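Snack Box Swap: Your Questions Answered

Posted Jul 16, 2021 by Catherine Mackay

The Wiltine snack swap has grown to 78 people, and my inbox has grown right along with it! I love the mail, but the same questions keep coming, so I've put the answers in one place. If you're brand new, read the first four and you'll be fine.

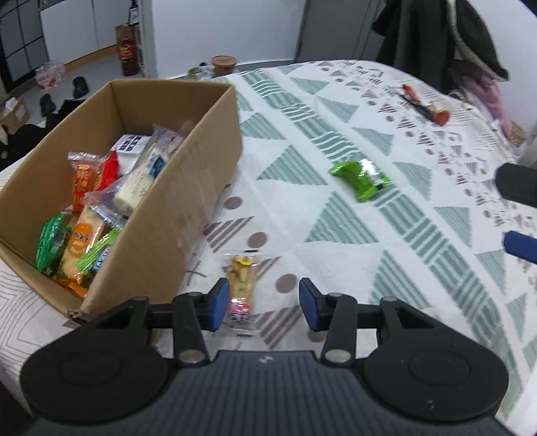
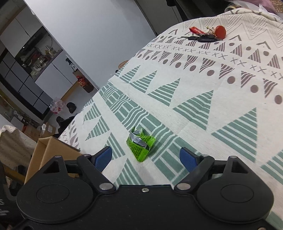 What is a snack swap, anyway?

You fill a box with small packaged snacks from wherever you live, mail it to your match, and a box from somewhere else comes to you. I've been doing this since I traded a box with a friend in Brurka years ago, and I still get silly with excitement when there's one on the porch. I spread everything out on the bed, because the kitchen table is never clear enough, and a plain brown cardboard box does the job beautifully. You don't need ribbon or a printed carton. What makes it fun is the mix: red packets, orange ones, green ones, a little cake in a clear bag, all jumbled in together.

How big should my box be?

Shoebox size is great. Bigger is allowed, but check the postage before you fall in love with a giant one. My record for a single box was 32 snacks, and the woman at the counter had to weigh it twice.

How much am I supposed to spend?

We set a limit of 40 dollars, and that includes the shipping. Plenty of people spend a lot less and send wonderful boxes. Small single-serve packets stretch the money and let your match try more things, so I'd take ten little ones over two family-size bags every time.

What travels well?

Crackers, hard candy, roasted nuts, seaweed, dried fruit, wafers if they're snug. Individually wrapped cakes do better than you'd think! Put them near the top or lean them up against a side, never under a jar. Chips are fine as long as you accept that some of them will arrive as crumbs (I eat those with a spoon).

What should I leave out?

Anything that needs a fridge. Anything homemade, sorry, I know your fudge is good. Plain chocolate between June and September. And no open packages, even if you only had one to make sure it was nice.

Do I have to use packing paper?

Only if there are gaps. Shake the closed box gently, and if things slide, stuff something in. Fabian Oberholzer fills his gaps with tea bags, and I've copied him ever since.

Should I put a card in?

Please do! It can be a postcard or half a sheet of notebook paper. Tell your match which snack you grew up with, or which one your kids fight over. If the labels are in a language they may not read, a quick list of what's sweet, what's salty and what's hot is a real kindness. I once ate a whole chili plum thinking it was a raisin.

I have a nut allergy. Can I still join?

Yes. Write it on your sign-up form in the allergy line and I'll pass it to your match before they shop. You should still read every label yourself, and if you can't read one, skip it and give it away. For a severe allergy, I'd suggest the postcard swap, which is also a lot of fun.

How do I pick what to send?

Walk down the snack aisle and look for the stuff you've stopped noticing. That's what your match has never seen. Corner stores are even better than supermarkets. In Vernen there's a tiny one by the bus station where I could lose an entire afternoon.

My box hasn't come. What now?

Give it three weeks from the mailing date if it's coming from abroad. Then write to me with your match's name and I'll chase it. Since we started, we've sent out 461 boxes and the missing ones have nearly all turned up, one of them after a long vacation in a depot in Thaler.

Can I post about my box?

Yes, and I hope you will. Just keep the address label out of it.

When is the next round?

Sign-ups open again in December. You'll get an email if you're on the list already. If you've moved, send me the new address before then.

Related pages
How to Fill Out a Customs Form
Wiltine Swap Rules
The Postcard Swap
Best Salty Snacks Under Two Dollars
What Came in the Brurka Box
Packing a Box for a Hot Summer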